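Shelf week

Monday, March 27, 2023 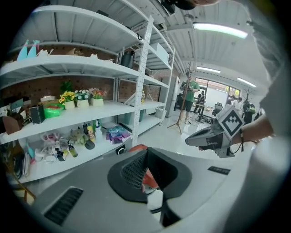

At the shelves with both grippers. The flower pots are on the middle level.

We spent most of last week on shelf tasks. Pick something up, put it down one level lower, go back to the start pose, do it again. The target for this task is 700 good episodes, and we are not there yet.

I like working with the hand-held grippers better than I liked teleoperation. You move your own arm and the recording follows. The trouble is that you also move like a person. I reach past things without thinking, and I twist my wrist in ways the arm can't copy. Bülent Dursun went through my Tuesday recordings and threw out 37 of them, nearly all for wrist angle. He was right about most. I have started keeping my elbow lower and it helps.

Spray bottles are harder than they look. The trigger head catches on the fingers when you let go, and then the bottle turns a little. Sinan Yaman wants those episodes kept, as long as the bottle stays upright, so the policy sees what a sloppy release looks like. Bülent wants them out. For now they go in a separate folder called Mesance, after a script Sinan wrote that sorts them, and we will train 2 versions and compare.

The other thing I changed is how often I rearrange the shelf. Before, I left everything alone for a whole session. The model we trained on that did fine until someone pushed the flowers over to the other side, and then it reached for where they used to be. Now I shuffle a level every few minutes. It's slower and I lose my rhythm, but I would rather lose it now than record the whole set again in June.

Markers still need to face the camera at the start of each take. I forgot twice on Friday and had to redo both.

Next up is the refill of the lower shelf, with cables left in. I expect that one to go badly at first.

Recent posts
Why I label failures the same day
Moving the Trunine logs to a new disk
Dradow calibration notes, part 2
Gloves or no gloves
What counts as a finished episode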